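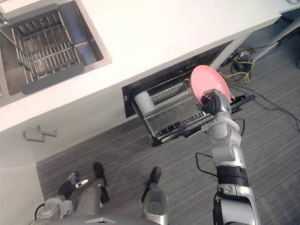 Re: [flasemley-households] Hard water, salt and white film on glasses

Mihret Adugna wrote:

> Since we moved up the hill to Zesanholm every glass comes out cloudy.
> I have changed tablets twice and it made no difference. The kettle is
> furred up as well. Is it worth paying for a softener, or is there
> something cheaper to try first? We rent, so nothing that means
> cutting into pipes.
>
> Also, does anyone still use soda crystals for washing?
>
> Mihret

Hello Mihret,

Try the cheap things first. The water on the hill side is a good deal harder than it is down in Wako, and a machine left on the setting it had at the old address will do what you describe.

1. Find out the hardness. The supplier will give you a figure if you ask with your postcode. Note the unit, as there are several scales and the machine's booklet may use a different one. I lost a month to that.

2. Set the machine to match. If yours has a salt compartment, the softener setting is usually in the booklet under first use. Fill it with dishwasher salt, not table salt, and run a rinse straight afterwards so that any spilt grains don't sit on the metal.

3. Turn up the rinse aid one step at a time. Too much leaves streaks that look very like scale.

4. Wipe a cloudy glass with white vinegar. If it clears, you have limescale and the steps above should help. If it stays cloudy the glass is etched, and that is permanent -- too soft a setting can do this as well as too hard.

For the kettle, citric acid is better than vinegar and doesn't smell. I use 2 tablespoons to a full kettle, bring it to the boil, switch off and leave it for half an hour. Rinse it well and boil once more before making tea. A bag lasts us about 6 months.
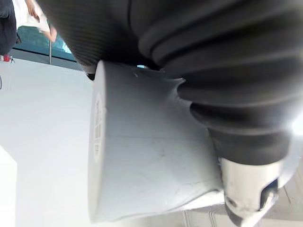 Dark grey ribbed sleeve, close up

On a plumbed-in softener: Amanuel Tilahun had one put in at his own house and is pleased with it, but he says the salt costs more than he was told. As you rent I would leave it. A jug filter is enough if it is only the tea you mind.

Yes to soda crystals, in the washing machine. A couple of spoonfuls in the drum lets me use less powder. Keep them off wool, silk and aluminium pans.

The hardware shop in Flasemley sells the citric acid loose. It was out in February but there was plenty when I went in last week. They also had Skurkosix descaler, which I haven't tried -- if anyone on the list has, I'd like to know whether it is all right for coffee machines.

Regards,
Peg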